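Sutuvetti Oltia 2 Bench Sorting and Repacking Station 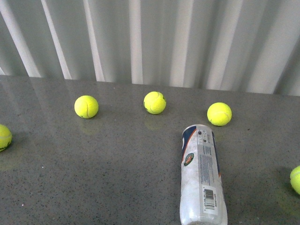
The Oltia 2 is intended for sporting goods distributors and returns centres that handle tennis balls and cans by hand. It picks balls from an open counter, places them in cans and passes each can to the operator for inspection and capping. Cans may be presented upright or lying down. No fixture is required to hold the balls in position.

Staffing and duties

The station does not remove the operator from the line. Repetitive reaching and gripping are transferred to the machine, while grading of worn felt, label checks and final release remain with staff. Employers should consult employees before installation and revise position descriptions accordingly. Sutuvetti supplies a template for this purpose.

At the Danko returns centre, two packing positions were reclassified as station operator in June. "Our people asked for training before the unit arrived, and we scheduled it on paid time," said Shiela Marquez, floor supervisor.

Specifications

Rated throughput: 300 balls per hour
Working height: 96 cm
Unit mass, excluding counter: 558 kg
Control software: Flodel, English and French

Training and service

Operator training is delivered on site. Service enquiries should be directed to Reto Rüegg, Workplace Integration. Replacement finger pads are ordered separately.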